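4.2 How people sort, fold and keep household cloth

The interviews on cloth turned out to be the richest part of the whole study, and we could easily have filled a separate paper with them. We went to Redside expecting short answers about closets and drawers. What we got were long, funny and very detailed accounts of who folds what, where it goes, and how it came to be done that way. The 37 households in the sample produced 157 separate accounts of folding or putting away, which we coded by type of item, by room and by the person from whom the habit was learned. Nicanor Figueroa and Ainhoa Tejada did the first round of coding independently and then compared notes. Where they disagreed, Aba Amoah read the transcript without seeing either code and made the final choice.

The first finding is that the bed is a work surface. We had asked where folding took place, with the kitchen table and the laundry area as our suggested answers, and people kept waving both away. Clothes went onto the bed in one heap and were taken from it one at a time. A woman in the Loder Street group told us that an unmade bed was no good for the job, so she pulled the bedspread flat first and only then brought the clothes in. Several others described the same order of events without being asked. We find this wonderful, partly since it links two chores that time-use surveys always list apart. In those surveys, making the bed is "tidying" and folding is "laundry," and the short walk from one to the other disappears.

The bedspread also mattered more than we had guessed. People could date them, name the shop or the relative they came from, and say which ones were for guests. Printed cotton spreads were the everyday choice in most homes, and patchwork quilts were more often spoken of as things to be kept. But the line was far from firm. In ten homes a quilt and a printed spread were used on the same bed at the same time, layered or swapped according to the weather — one man in Fladum called this "summer on top, winter underneath," and he was very pleased with the phrase. Older speakers had strong opinions about which pattern could lie next to which. Younger speakers mostly had none, although two of them repeated their mothers' rules word for word while saying they did not follow them.

The second finding concerns the fold itself. Earlier work by our group (Goicoechea and Bustos, in preparation) treated folding as one skill that a person either had or lacked. That now looks much too simple. The people we spoke with used at least three kinds of fold in the same sitting: a careful one for things that would be seen, a quick one for things going into a drawer, and what Pascual Bustos began calling the "holding fold," a loose gathering that only has to last until the item is dealt with properly. The holding fold has no name in the speech of Redside, as far as we can tell. People described it with their hands. Yet it came up in almost every interview once we learned to ask for it, and it seems to be where most of the variety lies. Some speakers bunched the cloth in the middle and let the ends hang. Others laid one sleeve over and stopped there. A few draped everything over whatever was already on the bed, dark things at the bottom and light things on top, and came back to it after supper.

We were also struck by how often color did the sorting. Our coding sheet had places for owner, season and fabric, in that order, and we had to add color after the first week of interviews. Several speakers could find a garment in a full heap by its color alone and seemed puzzled that anyone would need another method. One grandmother sorted the whole family's clothes by color before she sorted them by person, which doubled the work, as she cheerfully admitted. She had learned it from an aunt who took in washing, and for whom color came first for good practical reasons. The reasons had gone and the order had stayed. There are a good many cases like this in the material, and they are the ones we would most like to return to.

Teaching deserves a word of its own. Very few people recalled being shown how to fold. They recalled being corrected. A towel was shaken out and handed back, or a shirt was quietly done over after they had left the room. Tejada noticed that speakers who had been corrected out loud were more likely to give us rules, while speakers whose work had simply been redone gave us demonstrations. The numbers are too small for a test, but the pattern was clear enough in the transcripts that we have added a question on it to the second round, planned for December.

Two limits should be kept in mind. Every household in the sample had at least two adults, so we know nothing yet about people who live alone, and it would be surprising if their habits were the same. The interviews also took place in the front room in most cases, with the bedroom described from memory. Where speakers offered to show us the bedroom we accepted gladly, and those visits gave us more detail per minute than anything else we did. For the second round we plan to ask for the visit at the start.

The Stanciu scheme for recording household cloth (flat, hung, rolled, stacked) held up well for closets and shelves. It did poorly on beds. A garment halfway through being folded fits none of its four classes, and our coders had to leave the field blank more often than they liked. We suggest a fifth class, "resting," for cloth that has been set down and is waiting for the next step.
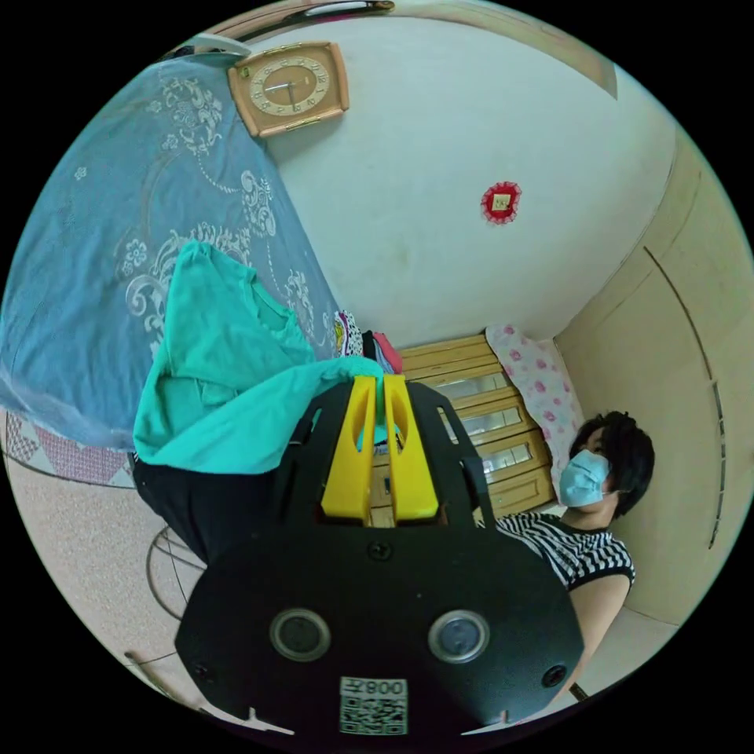 Figure 3. Turquoise garment, bunched and folded, near a blue bedspread with white floral scrolls. Proposed class: resting.

With the fifth class added, Figueroa went back through the accounts and was able to fill nearly all of the blank fields in a single afternoon. The few that remained were socks, to which we turn in Section 4.3.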